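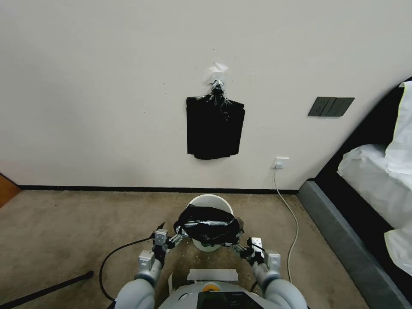 ## Tarnutside Building Users Group: minutes, 11/06/2020

Present: representatives of the ground floor tenants, the upper floor tenants, the managing agent (Pasau) and the cleaning contractor (Jallport). Apologies were received from the roofing contractor.

### 1. Minutes of the previous meeting

Accepted with one correction. Under item 4, "north stair" should read "south stair."

### 2. Water use

The main meter showed 2,845 cubic feet for October. The ground floor submeter showed 589. Upper floor tenants asked why the remainder was charged entirely to them when it includes the outside faucet and the boiler make-up line. Pasau will check whether the make-up line can be metered separately. Until then the October split stands and will be adjusted by credit if needed.

The outside faucet is to be shut off and drained for the winter. The isolating valve is behind the access panel in the meter closet and is stiff. It should be turned by hand only.

### 3. Walls and fixtures

The off-white paint in the shared rooms is scuffed and has small dark specks. Two options were discussed:

- wash and touch up from existing stock
- full repaint of the affected walls in a washable finish

Touching up was preferred on cost. Ground floor tenants noted that old stock may not match. A test patch will be painted beside a door and left for 20 days before a decision.

Trash bags may continue to hang from wall hooks in rooms with no floor space for a can. Hooks must be screwed in and kept clear of light switches. Jallport will replace hung bags on the same round as the cans.

### 4. Ventilation

The Ebihara extract unit on the upper floor was serviced. Filters were replaced and the belt tension reset. The unit still trips on restart after a power loss and has to be reset at the panel. The service report recommends a new time-delay relay. Agreed, subject to a written price.

Upper floor tenants reported a low hum at night. Pasau will confirm the timer settings before any further work is ordered.

### 5. Roof drain

No report received. The drain above the loading door overflowed during heavy rain and water reached the threshold. Carried forward as urgent.

### 6. Actions

| No. | Action | By |
|---|---|---|
| 1 | Report on metering the make-up line | Pasau |
| 2 | Drain outside faucet | Pasau |
| 3 | Paint test patch | Jallport |
| 4 | Obtain price for relay | Pasau |
| 5 | Chase roof drain report | Pasau |

### 7. Other business

Spare keys to the meter closet: 2 sets issued, one to each floor. Lost keys will be charged at cost.

The next meeting will be set once the roof drain report is in.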